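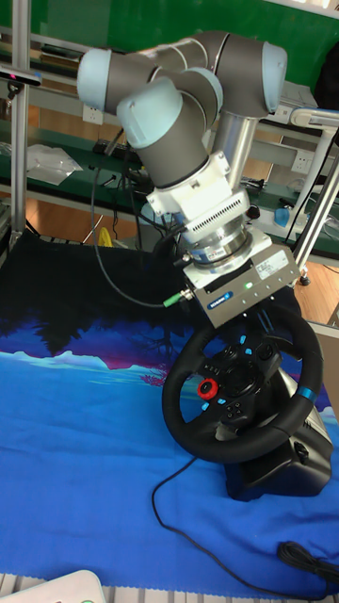 Jarkari, June 15, 2021

Bolline tabletop manipulation cell: configuration and budgeting notes

The Bolline cell is a bench-mounted collaborative arm package for labs and training centres that need a single arm working on objects fixed to a table. It is supplied as a kit and priced by line item. The gaming wheel is a customer-supplied workpiece and is not included.

Base configuration
Collaborative arm with controller
Wrist adapter flange
Force-torque sensor, mounted between flange and gripper
Electric gripper with status light
Aluminum posts for camera mounting
Cable set, 3 m

Planning the tool stack
The flange, sensor and gripper all count toward rated payload. Add their masses before choosing an arm size, then add the heaviest part to be handled. Buyers who budget on the part alone often end up one size short. The stack also adds length below the wrist, so check clearance over the tallest fixture. A tilted item such as a steering wheel should be measured at the top of the rim.

Cabling
The gripper cable runs outside the arm. Leave a loop long enough for full wrist rotation and keep it clear of the workpiece. Workpieces with their own USB lead need a separate route to the host computer. Allow for one power strip per bench.

Bench
Any rigid table will do if it can be bolted through. A cloth cover is acceptable under light fixtures but should be removed under clamps. Shipping weight of the base kit is 271 kg, including the bench plate and crate.

Lead times
Arm and controller: 9 weeks
Force-torque sensor: nearly 3 weeks
Posts, flange and cables: from stock

Installation takes 2 days on site, power and network to be ready beforehand. Sensor recalibration is quoted separately by Cerkard and is due each February. Orders from outside the region are handled by Papadopoulos, who will confirm freight and duty in writing.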